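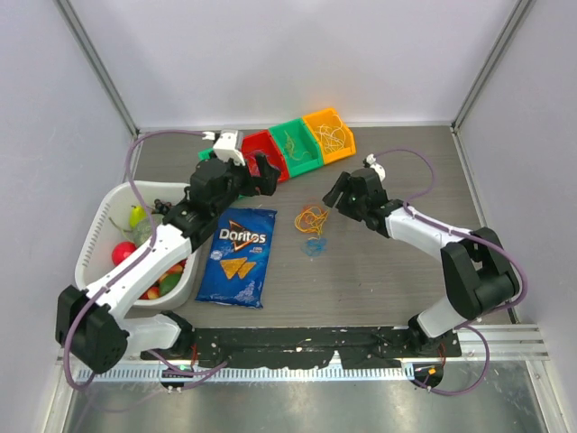 Re: Are we anywhere near a machine that tidies up?
Dec 16, 2024

> I keep reading that household robots are two years off, and I was reading
> the same thing when I still had a landline. My question for the list is a
> plain one. Leave out the walking and the backflips. Can any of them clear a
> table of mixed junk and put each thing where it goes, without a person at
> the controls? We have a packing bench at Holomden that looks like a kitchen
> drawer by the end of every shift, and I would pay real money for something
> that could put it right overnight.

Short answer: parts of it, on a good day, slowly.

I can only speak for what we have tried at Narkent. Since October we have been running a two-arm setup on sorting jobs, mostly small goods into bins. Solid things with a clear shape are in decent condition now. Play fruit, blocks, bottle caps, anything that stays the same shape when you squeeze it. We did 500 picks of that sort in one stretch and had 14 drops, and most of those were one round item that kept rolling away from the fingers.

Rubber bands are where it falls apart. A pile of them sorted by color into stacking bins sounds like a job for a four-year-old. The arm goes down, closes, and comes up with one band, or five, or none, and if two colors are hooked together it has no good plan for that. A person would shake them or pull with the other hand. We do have another hand, and getting the second arm to hold one end while the first pulls is what we have spent the last month on. It works sometimes. I would not leave it alone with your bench overnight.

Bags are in between. A chip bag lying flat gives a parallel gripper very little to close on, so it has to find a seam or a raised edge. Full bags are easier than half-empty ones. Pick it up wrong and you have a second cleaning job.

Speed is the other thing to ask any vendor about. The clips on the Onstead site are played faster than real time, and they do say so in small print. Ours takes over 100 seconds to do a tray that I can do in less than 20 while talking to somebody. For overnight work that may not matter to you. What will matter is how it fails. If it stops and waits, you lose a few hours. If it keeps going with a band wrapped around a finger, you come in to a mess.

On cost, the arms were the smaller part for us. The hours went into showing it the task by hand, again and again, and then again when we changed the bins. Somebody on this list said a while back that the Arabzadeh method needs far fewer demonstrations. I tried it on the fruit and it did fine. On the bands I saw no difference, but I may have set it up badly.

If I were you, I would split the bench in two. Keep the hard, separate items on one side and try a machine on that side only. Leave bands, strings and bags to people for now. And ask for a trial with your own junk on the table – their junk is always the kind that works.

Has anyone here had luck with soft fingertips on thin stretchy items? We wore through a pair quickly and I'd like to hear before I order more.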